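Care label

A care label is the small tag, usually white and sewn into a side seam or the back of the neck, that tells the owner of a garment how it may be washed, dried and ironed. It is among the humblest pieces of printing in daily life, and people who would never dream of reading one still tend to notice when it scratches.

Origins

Before labels were common, washing advice passed by word of mouth or came on a slip of paper tucked into the parcel, where it was promptly lost. Wool and cotton were familiar enough that most households knew what to do with them. The arrival of man-made fibres changed all that, for a shirt that looked like cotton might shrivel under a hot iron, and a good many did. Makers began stitching the advice into the clothes themselves, first in words and later in little pictures that could be understood in any country.

Symbols

The usual set has a washtub for washing, a triangle for bleach, a square for drying, an iron for ironing and a circle for professional cleaning. A cross through any of these means that the treatment should be left well alone. Dots stand for heat, with more dots meaning hotter, and a bar beneath the tub asks for a gentler wash.

Materials and printing

Labels may be woven, which lasts longest and costs most, or printed on a ribbon of satin, nylon or coated cotton. The small mill at Bråten turned out printed ribbon in rolls of 100 metres and was fond of saying that a good label should outlive the elbows of the jumper it was sewn to. Its sister works at Nekness kept a pattern book of 696 labels, many of them in several languages - a charming thing to leaf through, if one has an afternoon to spare.

Placing

Sportswear and other light clothing often carries the label low in a side seam, where it is less likely to rub. Coats have it in the lining, and trousers at the waistband.

Red clothing, with a small white care label on the first piece
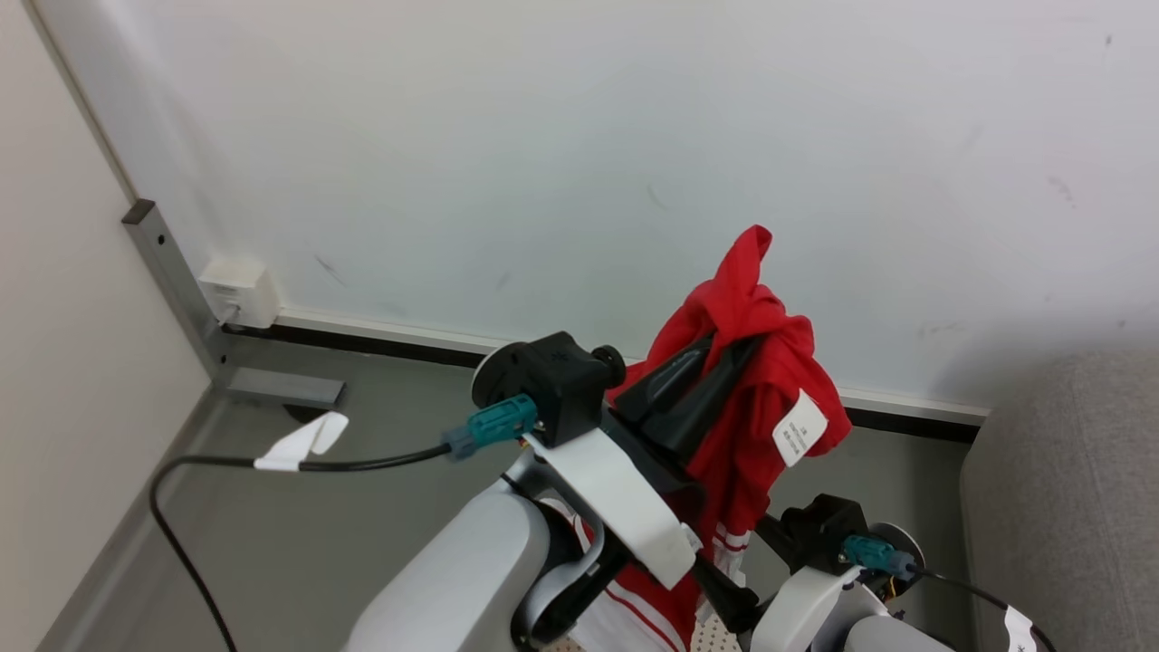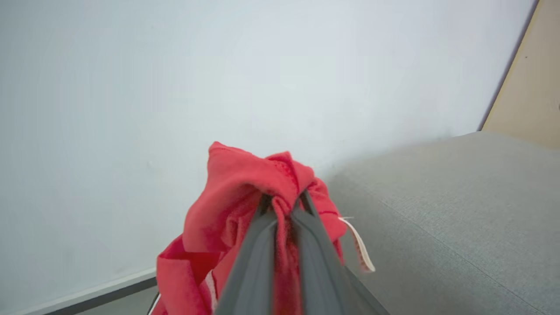 Collecting

There is a modest but devoted following for old labels, and the Flusholm textile museum put nearly 70 of them on show in October 2011, alongside washing powders and mangles of the same period. The display stayed up until December and was much enjoyed by visitors, some of whom brought in cardigans of their own to compare. The Trukix line of children's clothes was especially well liked, with its 18 different labels, each bearing a short rhyme above the washing advice.

See also: Laundry; Ironing; Mangle; Textile fibre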